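Back room at Dunstan Street reopens for the Tuesday sessions

The back room at Dunstan Street is open again after three weeks of work on the lights and the wall. Tuesday sessions are back to their usual time, 6:30 in the evening, and the Saturday repair bench starts up again the same week. Anyone who was moved to the front room in the meantime can go back to their old spot without signing up again.

Most of the money went into the lighting. Members had complained for a couple of winters that the far end was too dim for small work, and Remedios Castillo, who runs the sewing group, had taken to bringing a desk lamp from home. The ceiling stayed as it was. Gonzalo Robles looked into boarding over the metal panels and got a price from Rorley, but the quote came in high and it would have meant closing through January. The panels were washed down, the fixtures were cleaned and given new tubes, and the wiring behind them was checked.

The brick was the slower job. Old paint drips and tape marks had to come off by hand, and a few joints near the floor were repointed. We decided against painting it. Please don't put tape, hooks or nails in the brick from now on - there is a corkboard by the door for notices, and Declan Faulkner has pins.
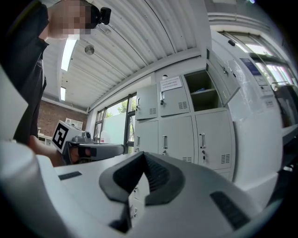

Page last changed: Tuesday, 4:16 p.m.

Fluorescent strips are still what we have overhead, and the red brick has been left bare behind the wall-mounted air conditioner. The air conditioner was serviced while the room was closed. It is the same unit as before, with a clean filter and a new remote, which lives in the drawer of the sign-in desk. Set it no lower than you need and turn it off when you lock up. In February it was left running over a long weekend and the bill showed it.

Storage has been sorted out as well. Each group has one shelf, labeled with the group's name, and anything that doesn't fit goes in the basement cage. We found a good deal of material that no one had claimed, including a box of zippers, two bags of upholstery foam and a Somimeck sander with no plug. These are on the table in the front hall until the end of the month. After that Tanner McIntyre will take them to the Pluvness swap shop.

A few points on using the room:

The limit is 30 people, as before. Evening groups that expect more should ask for the main hall.

Sanding and spray work stay outside, under the porch. Dust gets into the air conditioner and the sewing machines.

Tables fold up at the end of the night and go against the back wall, legs facing in.

The hire rate for outside groups is now $16 an hour. Members' groups pay nothing.

The work was paid for out of the spring sale, which covered everything except $300. That came from the general fund. Ataahua Tamihana has the receipts in the office if anyone wants to go through them.

One thing is still to be done. The back door sticks in damp weather and has to be lifted a little as you pull it shut. A carpenter is booked to plane the bottom edge, but until then check it from the outside before you leave. The side gate is locked at 8 on weeknights, so late groups should go out through the front.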